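Okholm Library Friends, winter talk
Speaker notes: Giving away a house full of books
Thursday, February 5, 2026

Slide 1. Welcome. Fire exits, then straight in. Ask who has inherited books. Wait for hands.

Slide 2. The Ulletbridge house. 900 books on two floors, three weeks to clear it. We kept 24. Say the number slowly, people write it down.

Slide 3. First pass. Don't open anything. Spine out, one room at a time, three piles: keep, pass on, ask the family. If you start reading you lose the afternoon.

Slide 4. Damp. Smell the bottom shelf first. Musty books go in a separate box, away from the rest. Mention the garage — 80 books lost there in December.

Slide 5. What sells. Local history, maps, some children's books. Paiva took the cookbooks and paid cash. Most book club editions sell for very little, and families find this hard to hear. Pause here.

Slide 6. Gift bindings. Gold on the cover doesn't mean old. Check the copyright page before you call a dealer. Anthologies with grand titles are common.

Slide 7. Two pictures, leave them up during questions.

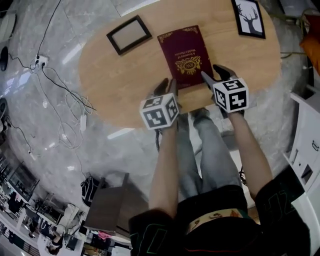
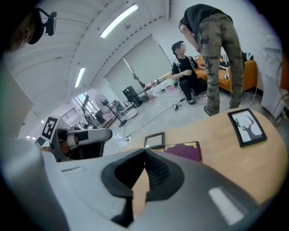
First picture: "A Treasury of World Classics," burgundy cover with gold corners. Second picture: framed deer head silhouette on a wooden tabletop.

Slide 8. Handout by the door. Boxes: small ones only, books are heavy. Next talk is on old letters.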